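Sorting the kitchen bench: students on a year with the grippers

Posted 2024-01-11 by the Flanirside school newsletter team

The robotics club at Flanirside meets in the old textiles room, next to the staff car park. Members spent most of last year on one project, which they call Skomex, and will take it to the Risteck student showcase this term. We spoke to the club captain, a Year 11 student, and to the teacher who runs the sessions.

The aim of Skomex is to teach a robot arm to pick up ordinary household packets and put them away. Before the arm can learn anything, students have to show it how. They do this with hand-held grippers, squeezing two fingers around an item, lifting it and placing it somewhere else.

"People think we drive robots all afternoon," the captain said. "Mostly we pick up boxes. You pick up a box, you turn it, you put it down, you save the file and you do it again."

By the end of the year the club had 400 saved pick-ups. Of those, 322 were kept for training. The rest were thrown out after checking, usually for a slip or a grasp that started too late.

The captain said the early ones were the worst. "We were grabbing everything by the corners. It would hold for a second and then swing. Our rule now is flat side to flat side, both pads touching, and the label facing back at you so you can tell which way up it is when you go through it later."

Small cartons turned out to be a good place to start. They have straight sides and plenty of print, and they don't roll off the bench. The club moved on to bottles in October and found them much harder.

The teacher said the group had argued for weeks over where to work. A bare desk gives clean results, but the arm then struggles anywhere else.

"My view was that we should go to real rooms early," the teacher said. "Kitchens have appliances and bins and things hanging up. If you only ever practise on a clear desk, you get an arm that can tidy a clear desk."

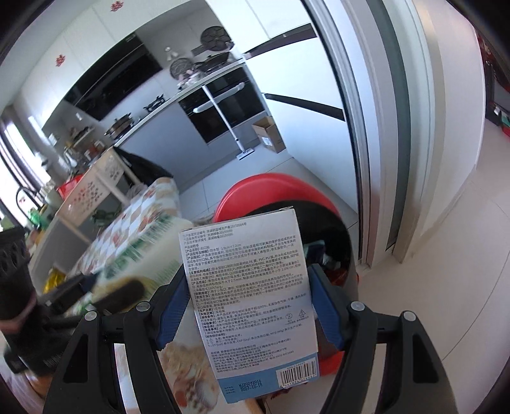

What went wrong

The second half of the year was slower. Two finger sets cracked at the pivots and had to be reprinted, and for 2 sessions the club had no working gripper at all. Students used the time to go back through the old files and write proper labels for them.

"That was boring but it was the most useful thing we did," the captain said. "Half the names were just 'box'. You can't sort anything if it's all called box."

The first full test with the arm was on a course the club calls Ogundipe, after the practice sheet it came from. It has a shelf, a tray and a low step. The arm made 118 attempts over several afternoons. The captain would not give a success rate before the showcase, but said the shelf was fine and the step was not.

"It comes in too low," the captain said. "It knows where the packet is. It just doesn't lift enough first, so it clips the edge."

The teacher said the fix would probably be more examples with a higher lift - dull work, but well within reach of the newer members.

Joining this year

The club is open to Years 8 to 12 and no coding is needed to start. New members learn to use the gripper in their first session and label their own files in the second. Bring a laptop if you have one, and empty packets from home are always welcome. Permission forms are at the front office.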